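Leeboard or daggerboard for a small home-built sailing canoe?

Liltbridge Small Boat Builders — Help and Advice
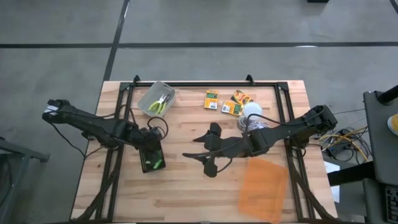 Wooden table with a small black tray

Posted by Waraporn Pongsiri, 4/5/22

Hello everybody. I am building a plywood sailing canoe from the Ganik plans, and I have arrived at the point where I must decide how the boat will resist going sideways. The plans show a single leeboard hanging on one side, but they also have a short note which says that a daggerboard case "may be fitted by the builder if preferred". There is no drawing for the case, only this note.

The hull is finished up to the gunwales. The inside has one coat of epoxy and the seats are not yet glued. So if I want a case, I should do it now, before it becomes difficult to reach the bottom of the boat.

I will sail mostly on the lake at Ganham, which is shallow on the east side and has a lot of weed in summer. I am not heavy and I usually sail alone, sometimes with my niece in front. The sail is a small balanced lug. I do not race and I do not need the best pointing, but I would like to come home against the wind without paddling.

My worries about the leeboard are that it looks weak where it joins the gunwale, and that I don't understand if it works the same on both tacks. My worry about the daggerboard is cutting a hole in a boat that at the moment does not leak. Please tell me what you have done and if you are happy with it.

Haoran Jia

I have built two canoes with leeboards and I would not go back to a case in a boat this narrow. The case takes the place where your legs want to be, and when your niece is with you there will be no space for a bag.

About your question of both tacks: yes, one leeboard works on both. On one tack the water pushes it against the hull, on the other tack it wants to lift away, and this is why the joint must be strong. Many people make the mistake of screwing the bracket only to the gunwale. I put a thwart across the boat, exactly at the position of the board, and the bracket is bolted through the end of this thwart. Under the bracket there is a hardwood pad, glued to the outside of the hull, so that the board has something flat to lean on. With this arrangement I feel almost no movement.

For the pivot I use a stainless bolt with a large washer on each side and a wing nut inside, where the hand can reach it. Put a piece of leather or thin rubber between the board and the pad. You tighten it until the board stays down by friction, but it should still swing back if you touch the bottom. On a shallow lake this is very useful. When you come into weed you push the board back with your hand, the weed slides off, and you push it down again.

The position is important. Do not guess it. Hang the sail in the garden with the mast in its step and mark where the centre of the sail comes on the gunwale. The middle of the board should be a little in front of this mark. If the canoe turns away from the wind by itself when you let go the paddle, move the board forward. If it turns up too strongly, move it back. You can try this with a clamp before you drill any holes, I did it like this for a whole March and changed the place several times.

Hongmei Hao

daggerboard. goes to windward better and looks cleaner. just seal the case well

Jinlong Qian

I agree mostly with Haoran, but I want to say something for the other side, as my own canoe has a case and has not leaked. If you decide to do it, put it a little off the centre line, next to the keelson, so you don't cut the strongest piece of the boat. Coat the inside faces of the case with epoxy before you close it — afterwards you cannot reach them with a brush. The top of the case must be well above the waterline with two people on board, otherwise it will splash into your lap in every wave.

The disadvantage for Waraporn is really the weed and the shallow side. A daggerboard does not swing back. When it hits the bottom the whole boat stops, and the force goes into the case. I know the lake at Ganham and I lift my board very often there. With a hull that is already dry and tidy I would follow the drawing and make the leeboard, and keep the saw in the cupboard.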